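Living > Small Treasures > Jewelry

I own one bracelet I really love, a braided red-and-gold cord I bought at the Plerngate market for 61 baht (I'd have paid double!). Everything else I wear gets picked to go with it. So sorting my jewelry always starts there, out on the bed, on the patchwork quilt.

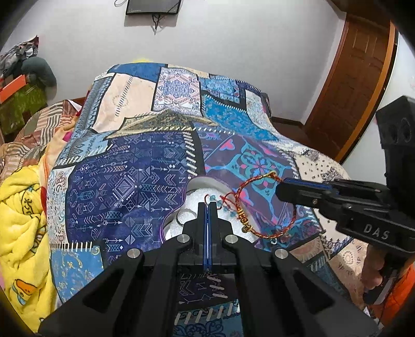
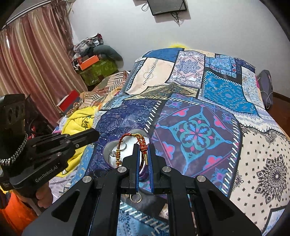 The red-and-gold bracelet, both times with a small ring nearby.

I keep cord pieces away from chains - they snag like crazy - and rings get their own little dish. It takes me one whole podcast, and I never want to put anything back.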